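Les terrasses de la rue du Port et le prix du silence

31 mai 2019

J'habite à Varilano depuis dix-neuf ans et je tiens une petite papeterie près du quai. Je ne suis pas né dans ce pays, et j'ai longtemps pensé que les affaires de la mairie ne me regardaient pas. La décision de fermer la rue du Port aux voitures, dès le mois de juillet, m'a fait changer d'opinion.

Je ne suis pas contre les rues piétonnes. J'aime marcher, et mes clients aussi. Ce que je n'accepte pas, c'est la manière. Le conseil municipal a voté après une seule réunion publique, un matin, à l'heure où les commerçants ouvrent leur boutique. Nous étions 40 dans la salle pour une rue qui compte 174 adresses.

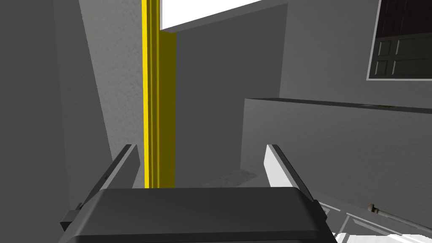 Marcelino Soler, l'adjoint chargé du commerce, a répondu que les documents étaient consultables à l'accueil de la mairie. C'est exact. Je suis allé les consulter. Le dossier contient un plan, une étude commandée au cabinet Nosora et une page sur les livraisons — une seule page, pour une question dont dépend notre travail chaque matin. D'après elle, les camions pourront entrer jusqu'à neuf heures. Mon fournisseur de papier arrive à onze heures, parce qu'il dessert d'abord les villages de la côte.

Mon voisin Bogdan Zawadzka, qui répare des vélos, est plutôt favorable au projet. Nous en avons discuté longuement, sans nous fâcher. Il pense que les passants resteront davantage et que nous y gagnerons tous. Il a peut-être raison pour l'été. Mais en hiver, quand il pleut, qui viendra à pied depuis le parking d'Aryee avec des cartons dans les bras ?

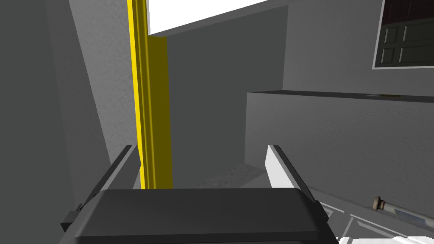
La mairie peut-elle encore modifier les horaires de livraison ?

Il suffit pour cela d'un arrêté du maire, sans nouveau vote du conseil, et rien n'empêche de le prendre avant l'ouverture de la saison.

Je demande donc une chose assez modeste : un essai de 3 mois, avec des livraisons autorisées jusqu'à midi, puis une deuxième réunion, le soir cette fois. Les habitants qui se sentent écoutés acceptent beaucoup de choses, même celles qui les dérangent. J'ai écrit cela à M. Soler dans une lettre, et j'attends sa réponse.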